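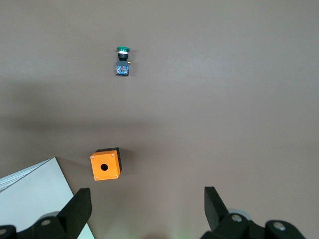

What makes a secondhand book better than a new one? Somebody got there first, and if you're lucky they left a pencil mark to prove it.

I love marginalia. I love it so much that I now choose the scruffy copy over the clean one every time, and I'd like to talk you into doing the same. Last December I picked up a battered guide to coastal birds at Koso, the used bookstore two streets from my apartment, and on page 13 a previous owner had written "NO. Much browner than this!" next to the drawing of a sandpiper. I have no idea who that person was, but I would happily have gone on a long wet walk with them.

We were all taught not to write in books. Fair enough for library copies (please don't, the next reader didn't sign up for your thoughts), but the rule followed us home, and plenty of grown adults still can't bring themselves to underline a sentence in a paperback they paid 2 dollars for. My friend Signe Kjærgaard keeps a stack of sticky notes beside her bed for exactly this reason. They fall out! She has a drawer full of brilliant remarks and can't say which novel any of them belong to.

Writing in a book slows you down in the best way. You argue, you put a question mark next to the detective's alibi, you draw a tiny family tree inside the cover when the fourth cousin shows up. And then years later you open it again and meet yourself, usually being very sure about something. My old copy of a 300-page sea novel has "he'll be back" beside a drowning in chapter 8. He was not back. I was nineteen and hopeful.

Quang Lưu, who runs the reading group I go to, started passing one copy of each book around instead of having us all buy our own. Everybody gets a different color pencil. By the time it reached me this spring, the margins were a full-blown conversation, with Jennylyn Galang in orange defending the mother on nearly every page and Mojtaba Abbasi in green, not having it. I read slower than I have in years and enjoyed it twice as much.

So get a pencil, a soft one, and start small with a check mark next to a line you like. Then when you're done with the book, give it away with everything still in it.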